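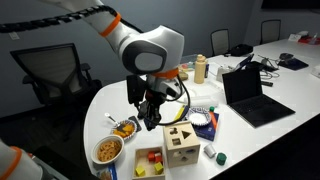
Figura 4. Puesto de demostración, con la pinza sobre la mesa y, en primer término, la bandeja de bloques y el cubo clasificador.

4.2. Tarea y protocolo de demostración

La tarea consiste en tomar un bloque de la bandeja abierta, trasladarlo hasta el cubo clasificador de madera e introducirlo por la abertura correspondiente. Se considera un episodio completo la secuencia que va desde la postura inicial del brazo hasta el regreso a esa misma postura, con independencia del resultado. Los episodios fallidos se conservan con su etiqueta y se excluyen únicamente del entrenamiento de la política base.

El conjunto Skalumeck reúne 371 episodios, registrados por tres operadores durante el mes de julio. Cada operador trabajó en dos modos: guiado manual, con el brazo en compensación de gravedad, y teleoperación mediante la interfaz Valtis. El orden de los modos se alternó entre sesiones. Ningún operador conocía de antemano la abertura objetivo, que el programa Skirum anunciaba al comienzo de cada episodio.

La mesa no se despejó para el registro. Cuencos, platos, envases, cables y ordenadores portátiles permanecieron sobre la superficie, y su colocación varió entre episodios. Esta decisión incrementa la variabilidad visual del fondo y obliga al operador a planificar trayectorias de aproximación desde arriba, con poca holgura lateral. Las posiciones de la bandeja y del cubo tampoco se fijaron mediante plantillas; se pidió solo que ambos quedaran dentro del volumen alcanzable sin reconfigurar el codo.

En guiado manual, el operador sujeta la muñeca y acciona la apertura de la pinza con un pedal. Las posiciones articulares se registran directamente. El inconveniente conocido de este modo es la presencia del cuerpo del operador en las imágenes, por lo que cada trayectoria se reproduce después en bucle cerrado de posición y las imágenes válidas son las de la reproducción. Cuando la reproducción diverge de la demostración (contacto prematuro con el borde de la abertura, deslizamiento del bloque), el episodio se marca como no reproducible.
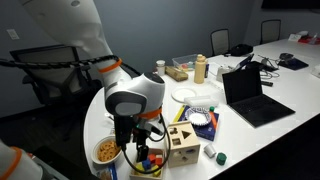
4.3. Segmentación y sincronización

Las trayectorias se dividen en aproximación, agarre, traslado, alineación e inserción. Los límites entre fases se obtienen del estado de la pinza y de la velocidad cartesiana del efector, y un segundo anotador los revisa cuando el detector automático produce fases de duración anómala. La fase de alineación concentra la mayor parte de las correcciones: en teleoperación, el operador tiende a detenerse sobre la abertura y a girar la muñeca en incrementos pequeños, mientras que en guiado manual el giro se integra en el descenso.

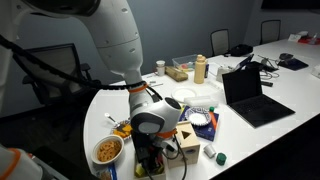 Figura 5. Efector con los dedos orientados hacia la bandeja; el cubo clasificador queda a su derecha.

Las pausas no se eliminaron. En ensayos preliminares, recortarlas produjo políticas que iniciaban el descenso antes de completar la orientación, un efecto ya observado por Ostapchuk en tareas de encaje con tolerancia reducida. Se optó por submuestrear los tramos con velocidad inferior al umbral, conservando al menos dos muestras por tramo para que el modelo reciba evidencia de la detención.

Las señales articulares y las imágenes se sincronizan por marca temporal del controlador. El retardo de la interfaz Valtis se estimó al inicio de cada sesión con un movimiento de calibración de la muñeca y se compensó desplazando las órdenes, no las observaciones. 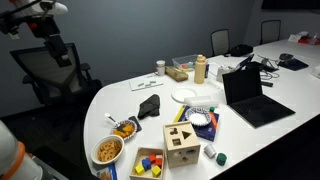

El mismo desplazamiento se aplicó a la orden de apertura de la pinza, cuyo retardo propio resultó menos estable que el de las articulaciones. Para el guiado manual no se aplicó compensación, dado que la señal del pedal y la posición medida comparten reloj. Queda por evaluar si mezclar ambos modos sin indicador explícito perjudica la inserción; en los experimentos de la sección 5 el modo se proporciona a la red como variable categórica.

Comentarios de lectores

Gordon Nguyen
2024-11-22
¿La reproducción de los episodios guiados se hizo con los objetos devueltos a su posición inicial a ojo o con alguna referencia? Sin plantilla, el error de recolocación puede explicar buena parte de los «no reproducibles».

Pylyp Pasichnyk
A ojo, superponiendo la primera imagen de la demostración. Lo añadiremos al apéndice junto con el umbral de velocidad, que también falta.

Gordon Nguyen
Gracias. En 4.3 convendría dar además el retardo medido por sesión, aunque sea en una tabla aparte.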